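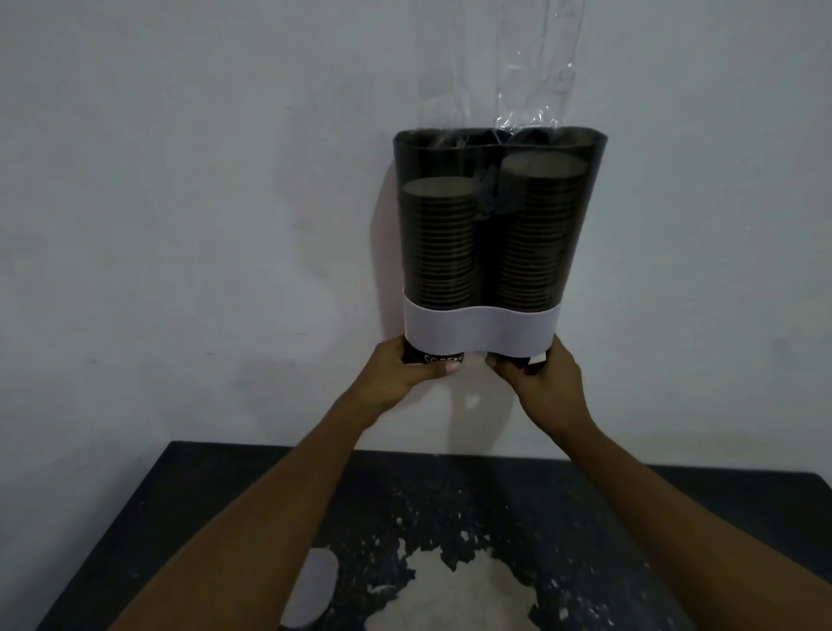

Chapter 2
Planning and Buying Equipment for a Small Service Point

Before a company asks for a price, it must know the work. Many buyers begin with the catalog and look at the job later. In this chapter we go the other way. We first study the tasks done by hand at a drinks counter, then we make a budget for the machine that may take over a part of them.

The Estodo office in Brendenia has a counter with paper cups and a daily cleaning round. Its planners made a list of 19 hand tasks and wrote beside each one the time, the tools and the place. Some tasks, like filling a cup holder, repeat in nearly the same way. Others need a soft grip and a good eye - wiping a worn surface is one of them.

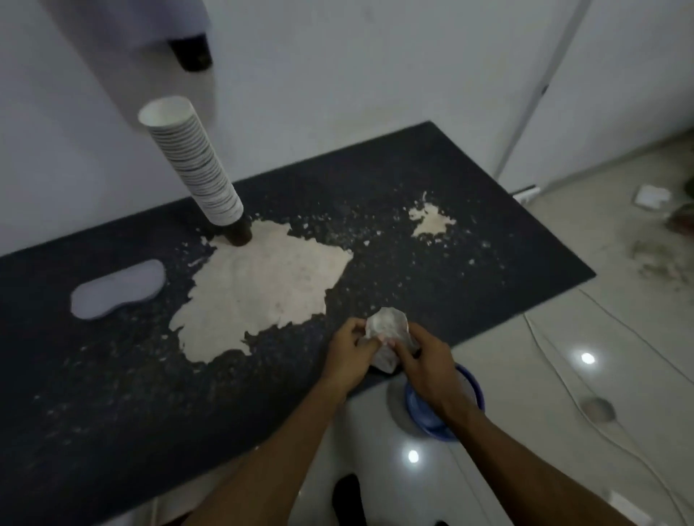

2.1 From Task List to Budget

The price of the robot arm is only one line of the budget. Write also the mount, the gripper, the training of staff and the spare parts. Estodo received offers from two suppliers, Grundmont and Cheetham. The Grundmont offer was lower, but it did not include installation, which needed some 80 hours of work.

Look at the floor plan too. Sockets, cables and walking space decide where a machine can stand, and changes to them cost money.

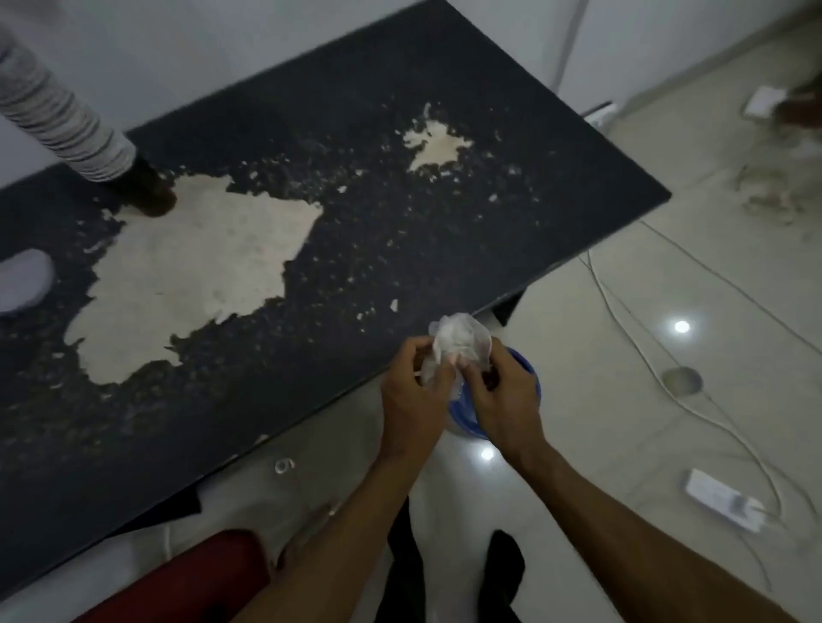

Figure 2.3 Handling a crumpled tissue or wipe beside a worn tabletop, with cables and power strips on the floor.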